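Frequently Asked Questions: The Todau Season-Long Pick'em Pool

Last updated 20 Jun 2019

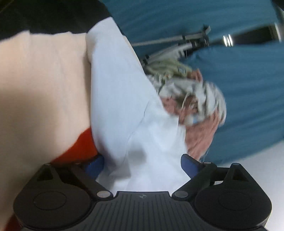

A black hand-held gripper with its two fingers angled outward.

Welcome, and thanks for stopping by! Whether you have been picking games with us for years or you just heard the word "spread" for the first time last night, we hope you'll find what you need on this page. It has gotten longer every season (we do like to talk), so feel free to skip down to whatever is bugging you.

What is the Todau pool, exactly?

It's a season-long college football contest where you pick winners against the point spread. Every week we post a card of games, you choose the side you like in each one, and you get a point for every pick that comes in. The player with the most points after the last bowl game wins the season. We play for trophies, bragging rights and a spot on the Brorero Board, which is our all-time list of champions. No money goes in and no money comes out.

So this isn't a sportsbook?

No, and we can't take a bet from you even if you ask very nicely. We don't hold deposits, we don't pay out winnings, and we don't send you along to anyone who does. We talk about odds all the time because we find them fascinating, but the pool itself is free to play.

How many games are on the weekly card?

There are 9 games on a regular card. We try to mix the big national matchups with a couple of smaller ones that most people haven't thought about, and those are usually where the standings get shuffled. Rivalry week is the same size as any other week, although we get letters every year asking for more.

I'm brand new. How do I read a point spread?

Welcome aboard! Say the home team is listed at -7. That means they are favored by seven points, and if you pick them, they need to win by more than seven for you to get credit. If you pick the visitors at +7, you get credit if they win the game outright or if they lose by fewer than seven. If the favorite wins by exactly seven, it's a push, and we'll get to those in a minute.

If you see a number like +600 next to a team in one of our newsletters, that's a futures price and a different animal. It means a bet of $100 would win $600 on top of the original stake if that team took the title. A smaller plus number means the market thinks the team has a better shot. We print these for conversation, and you'll never need them to make your weekly picks.

Where do your lines come from?

We look at the numbers that are widely posted on Tuesday morning and settle on one for each game. Once our card is up, that line is frozen for everybody. It may well move elsewhere during the week when a quarterback turns up on the injury report, and yes, you are free to take advantage of that. Watching a stale number sit there until kickoff is half the fun for some of our players.

When are picks due?

Each pick locks at the kickoff of its own game, so you can send in an early one and keep thinking about the rest. You can change an unlocked pick as often as you like. Please do press the Save button, though. The page will let you wander off without it, and we have no way to recover picks that were never saved.

What happens if I miss a week?

You get zero points for that week, but your two lowest weeks are dropped at the end of the season, so one forgotten Saturday won't sink you. We do send a reminder email the evening before the first game. If yours isn't arriving, take a look in the spam folder and add our address to your contacts.

How do you handle pushes, postponed games and cancellations?

A push is worth half a point to everyone who made a pick, whichever side they were on. If a game is postponed but played before the next card goes up, your pick stands. If it's moved any later than that or called off altogether, we take it off the card and nobody gains or loses anything. Overtime counts, always.

What is the Grarnik pick?

That's our name for the one game each week you feel best about. Mark it with the star and it's worth double if you're right. If you're wrong it costs you one point, so think it over before you star your own alma mater. You don't have to use it. A Grarnik pick that ends in a push counts as a regular push.

How are ties in the standings broken?

First we look at who has more correct Grarnik picks over the season. If that doesn't settle it, we go to the total points guess you made for the championship game, and the closest guess wins, over or under. Two players once guessed 41 for the same final and we had to give out matching trophies, which both of them seemed pretty happy about.

Can I start a private group with my friends or coworkers?

Please do! Groups can have up to 112 players, and you need at least 5 for the group to get its own standings page. Whoever sets up the group can rename it, invite people and remove them. Your picks count in your group and in the main pool at the same time, so you only have to fill out one card.

What is the Śliwiński Cup?

It's the bowl season side contest. Everyone starts from zero, which makes it a lovely fresh start if your fall didn't go the way you planned. You rank the bowl games by how confident you are, and each correct pick earns the number you gave it. You don't have to have played during the regular season to enter. Trophies for the cup and the main pool are mailed together in February.

Can I have more than one entry?

One per person, please. Family members under the same roof are welcome to play on separate accounts, as long as everyone has their own email address. If we find duplicates, we keep the older account and close the other.

I think one of my games was scored wrong. What should I do?

Write to us through the contact form with the week and the game, and we'll check it against the official final. Scores are usually posted by Sunday noon, and late West Coast games can take a little longer. Corrections can be made until the next card goes up, and after that the week is final.

How do I close my account?

We're sorry to see you go! Open your profile page, scroll to the bottom and choose Close Account. Your past results will stay in the old standings under "Former player," and your email address will be removed from our mailing list.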